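Packing bench notebook, Jaronside
26 November 2020. Finger pads, pick records and the bench rota

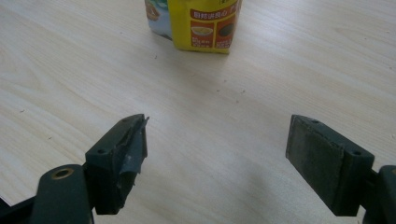 Evening shift left a note on the bench sheet asking whether the people who teach the picks will still have a bench to stand at once the cell is running, and whether anyone intends to tell them before December. Fair question. I have put down what I know at the end of this entry and passed the note up as written.

Left pad first. Torn at the top, with a flap standing up past the fingertip, and wrinkled and bulging lower down. Right pad intact, flat, light scuffing, dusty. Both finger blocks and their screws left alone for now. I will change the pads as a pair so that the two faces match in thickness. Changing only the left would put the closing point off centre and we would be chasing that in the records for a week.

Pad life. Total logged on the hand tool to date is 3905 picks. The present pair went on at the last strip-down and the sheet does not say at what count, so I can't give a life figure. From the next pair onward the count goes on the sheet when the pads go on. Please do this even if the shift is busy.

Today's run: packaged foods, soft packs, single item from a bare bench top. 583 picks recorded before I stopped for the pad. Of those, 18 rejected at review, all for slip during the lift. I have not separated them by pack type yet. My suspicion is that the glossy film packs are over-represented, but the torn pad muddies it and I would not want the number quoted to Zilex until we have a clean run with new pads.

Bench top needs wiping between sets. Crumbs and specks get on to the pads and the dust takes the grip off them. Dry cloth only. The spray leaves a film.

Method, for whoever picks this up:
Open fully before approach.
Come in level and straight at the pack, stop short, check the gap on both sides.
Close until the film just dimples, then lift.
Set down before opening. Dropped packs count as rejects even when they land upright.

The Pesonen sheet gives a closing force for rigid cartons and nothing for pouches. I have asked for a figure. In the meantime we go by hand feel, and that does vary between people. Two packers who have done this work for years close noticeably softer than I do and get fewer slips. Their records should be weighted accordingly, or at least kept in a separate set so that we can compare.

This bears on the question from evening shift. The cell takes the single-item picks on line 2. It does not take mixed orders, damaged packs, short-dated stock or anything that arrives in a split case. Mistau's layout drawing shows one person at the cell where there are now several along the bench, and that person's job is clearing faults and feeding, with very little packing in it. The pace will be set by the cell. At present a packer can build up a few orders ahead and take the slack when they like. That goes, and I do not think it has been mentioned in any of the briefings. It should be.

As for grading and rates, I have no information. The drawing does not cover where the others move to. I have asked for both in writing.

My own request is that the people recording picks get their hours on the hand tool booked as training work, as they are at present booked as packing and it pulls their line rate down. One packer was queried over a low rate on a day spent almost entirely on this bench. The rate report cannot tell the difference unless a code is set up for it.

To do:
Fit new pad pair, write count on sheet.
Repeat the soft pack set, film packs and paper packs separately.
Chase Pesonen for pouch force.
Ask for a booking code.
Copy of the layout drawing to go up by the evening shift lockers, with the line 2 part marked.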